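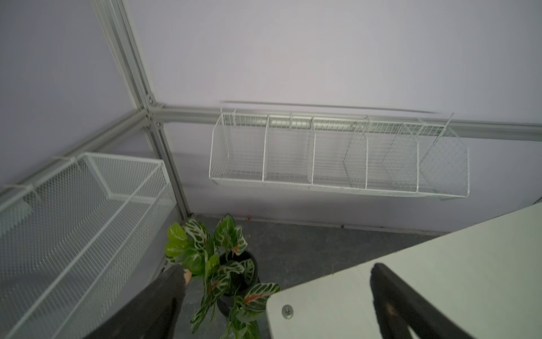 4. Logging seized cash

Read section 3 first. The Wakard case ledger does what the brochure says only if the count sheet is right, and count sheets often aren't.

1. Open the case and choose Add Exhibit, then Currency.
2. Enter the total from the sealed bag label. Ignore the figure in the press release.
3. Enter each denomination on its own line. A bag of 130 notes marked as all 50s should come to 6,500. If it doesn't, stop and recount.
4. Have a second officer sign in and confirm. The same login can't be used twice.
5. Press Lock Entry.

Note: Auto-Match claims to link cash to unpaid fines. In the Trolthorpe trial it flagged 776 links, and 400 were people with similar surnames. Treat a match as a rumor until you have the court order in hand.

Caution: Locking does not prove where the money came from. The green check mark means the sums add up.

6. Print the receipt and give a copy to the person searched, even if they refuse to sign.

Filed under: Police & Courts > Evidence Software
3 shares | 0 comments

Related guides
Reopening a locked entry
Foreign notes and the Fashola rate table
Moving a case to the Feltcombe server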